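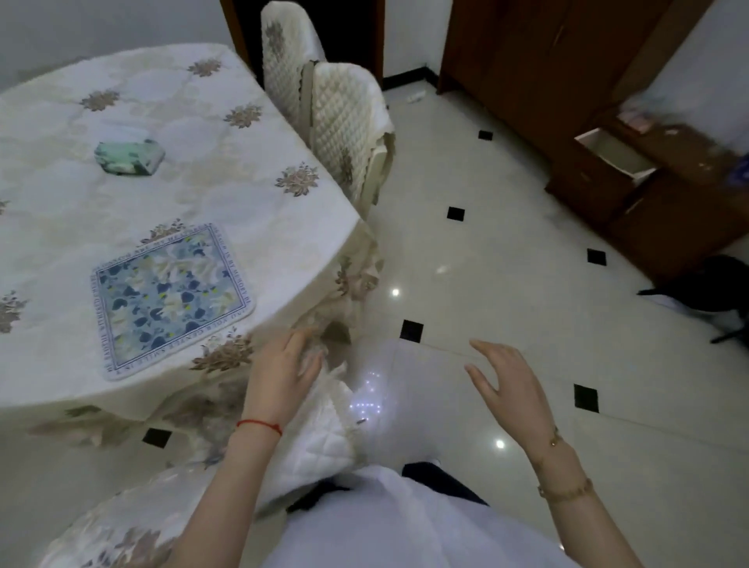
Home | Ask | Topics | Log in

Is a stain guard treatment worth it on a tablecloth?

The shop wants $11 extra to spray ours and says it lasts 1000 washes. Sounds like rubbish to me. Who's counting?

Bramwell
I wouldn't. I paid for it once and gravy went straight in by the sixth wash. Cold water and plain soap did more. 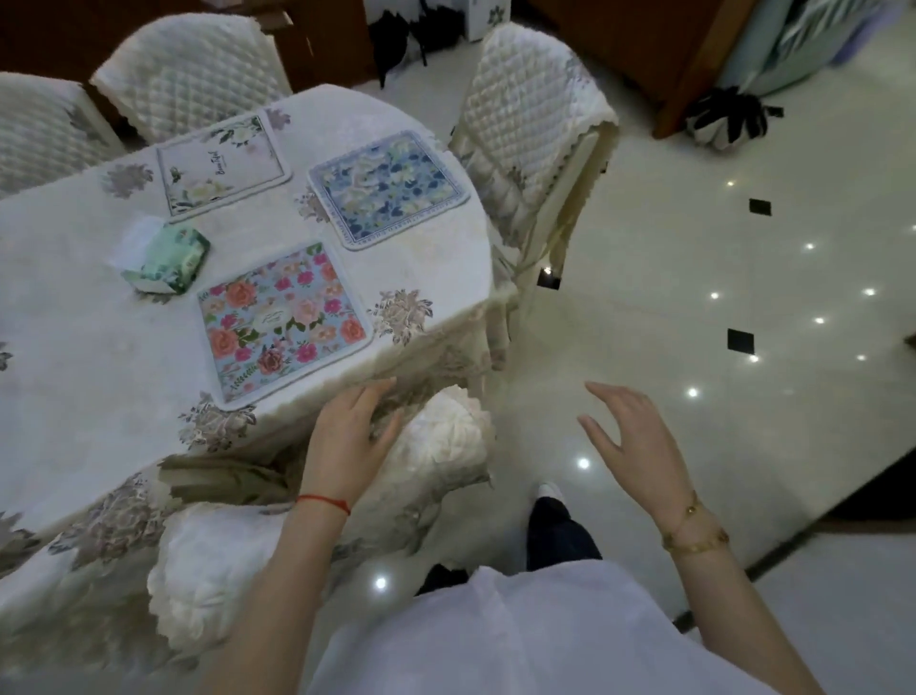
Ask what's in the spray, too. If they can't tell you the name of it, keep your money.

Stokeck933
mine's fine, never had a problem. depends on the colour i guess

Willham
"Fine" after how many washes, though? Get the claim in writing. I asked at my shop on a Wednesday and I'm still waiting.

We use cookies to remember your settings. OK

Last updated: September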